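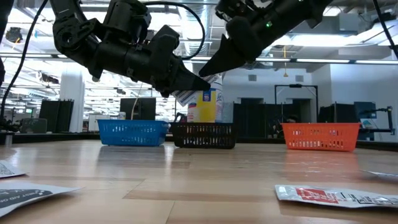 My sister-in-law had been at the Levisholm depot for 20 years when they put the arms in, and she was asked to stand beside them with a clipboard. The job was putting stock into three baskets - blue, black and orange. A child could do it, and she'd once trained one who nearly was.

"It's got the box," said the man from Purves.

"It's holding the box," she said. "I'll write down got when it lets go of it."

He told her the arms had managed 1049 boxes over in Dundley. She asked how many of those somebody had picked up off the floor. He said he'd have to check.

She ate half a sandwich. The two grippers kept their pinch on either side of the box, very careful, like a couple carrying a wardrobe downstairs after a row. There were still the flat packets to do, and she'd never met a machine that was any good with flat packets.

"What happens at tea time?" she asked.

"They don't stop for tea."

"No," she said, and looked at the clock. "I can see they might not get to it."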